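Every November I sit down at the kitchen table with a pot of tea and the year's bank statements, and I can't tell you how much calmer the winter feels afterward! My neighbor Yayra Tetteh got me started. She had found a $9 monthly fee on an old checking account she'd forgotten all about (so had I, as it happened, on mine).

Go through one account at a time, with a pencil, and mark every charge you don't recognize.
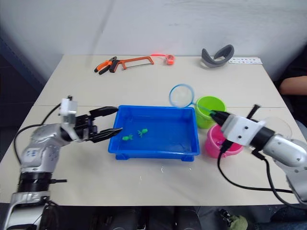

Then call the bank and ask, nicely, which fees they can take off. I was on the phone about 15 minutes and got $73 back, and the young man at the Tokcombe branch was lovely about it. If you keep savings there too, ask what rate you're getting while you have them on the line. Jot down the name and the date, and tuck the note in with your statements.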